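About Pimentel

Pimentel began with a market stall, a borrowed van and more fruit than we knew what to do with. We supply fresh fruit to homes, small cafés and a handful of schools, and after all this time we still get rather excited when a good delivery comes in (you would think it might wear off, but it hasn't!).

Our first shop was on Hesum Lane, in what had been a shoe mender's, and it had room for 2 customers if neither of them was carrying an umbrella. People queued along the pavement and talked to one another, and quite a few of those early customers are still with us. In August the shop was so warm that we sold the soft fruit from the doorstep before breakfast, and that is how our early morning rounds came about.

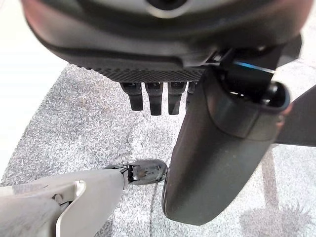 We moved to the old dairy at Sumum when the lane could no longer hold us, and the extra space has let us do things properly. There is a cold room now, a packing bench long enough for everybody, and a kettle that is hardly ever off. We send out 3430 boxes in an ordinary month and 4000 in the run-up to Christmas, when all of us, office included, put on aprons and lend a hand.

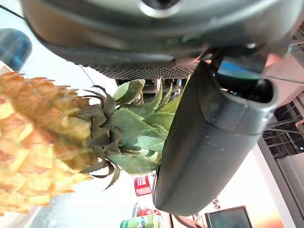
Choosing fruit is the part of the work we love best, and we are always happy to pass on what we have learned over the years. Ask us for something to eat tonight and we will pick it out differently from something meant for Sunday lunch, so do tell us when you order. With a pineapple we like a body that has turned orange-yellow, and we like the leafy green crown left on, partly for looks and partly as it gives you something to hold while you cut. Melons are another matter, and we could go on about those all afternoon.

Our boxes come from Trelanix, a family firm just up the valley, and we collect the empties on your next delivery so they can go round again. Fruit that is too ripe to travel goes to the community kitchen next door, where it ends up in crumbles and very good jam.

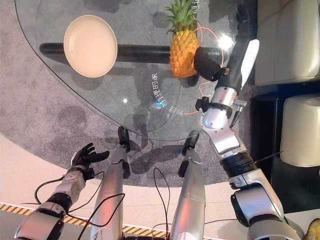

A whole pineapple and a plate on a glass table.

We now deliver to 159 streets, and from November 2022 we are adding the villages on the far side of the river as well, which plenty of you have asked for. If you would like to join the round, ring the shop or pop in and have a chat. We're open from seven, and there is usually something on the counter to try.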